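Guslow Salon Training Rooms – Weekly Safety Check, Wash Area and Gripper Work
Completed 31 August 2024
Checklist version 7

A few words before the ticks, if you'll bear with me. I know most of you would sooner scroll straight to the bits marked "action", and that's fine, but we had a fault in August and I would like everyone who works near the basins to read the comments as well as the boxes. It was a small thing and no one was hurt. A gripper closed on a folded cloth during the wiping task, and when the operator let go of the trigger the fingers stayed shut for 19 seconds. The operator did exactly the right thing, which was to stand still and call out, and the unit was switched off at the supply.

The Lato unit (the one with the fault) has been labelled and put away in the store cupboard until Doherty have had it on the bench. Please leave it there, even if we're short.

1. Trigger and release – CHECKED, COMMENT
Every gripper in use was opened and closed by hand before work, first empty and then on a cloth. All released cleanly. I would like the cloth test to stay on the list for good, as the Lato unit passed its empty test on the morning of the fault and would have passed it again that afternoon, I'm fairly sure.

2. Finger pads and cube markers – CHECKED
Pads seated properly, markers clean and flat. One marker on the spare set has started to lift at a corner and I've put it aside for re-gluing. Please don't press them back down with a wet thumb, tempting as it is.

3. Cables – CHECKED, ACTION
Long loops are my main worry this time. A cable that hangs down in front of you is a cable that can catch on a drawer knob when you lean over the counter, and I have done it myself more than once. Clip the slack to your clothing at the shoulder and again at the waist before you start. 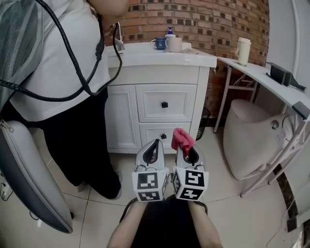
Item 3: cable loop across the shirt, vanity counter behind, cloth on the right-hand finger.

4. Power strips – CHECKED, ACTION
Strips on the floor are allowed by the wall and nowhere else, and I'd be much happier to see them raised. Drola are quoting for wall brackets. Until those arrive, no strip may be used on the basin side of the room while water is running.

5. Items on the counter – CHECKED, COMMENT
Mugs, please! I do like a cup of tea as much as anyone, and I'm not going to ban them from the building, but drinks live in the kitchen while a gripper is being used at the counter. The same goes for cups with lids. Pump bottles may stay if they are part of the task.

6. Floor – CHECKED
Tiles walked end to end with the lights on and again with them off, looking for shine. No trip points between the chairs and the counter. Wipe up drips as you find them and don't leave it for the end of the day.

7. Chairs – CHECKED
Salon chairs to be pushed well back before any two people work at the same counter. It gets tight otherwise – the second person ends up stepping backwards without looking.

8. Stop call – PRACTISED
We practised the call with both groups. Everyone was a bit shy the first time and splendidly loud the second. The word is "stop", said once, and whoever is nearest the switch turns it off.

9. Fault log – UP TO DATE
The August fault is entered as number 234. Doherty think a worn return spring is the likely cause, though they haven't opened the casing yet, so please treat that as a guess. I'll add their findings to the log when they come.

Outstanding: wall brackets (Drola), bench report (Doherty), marker to re-glue (me).

Contact the Guslow safety desk | © 2024 Guslow | Back to top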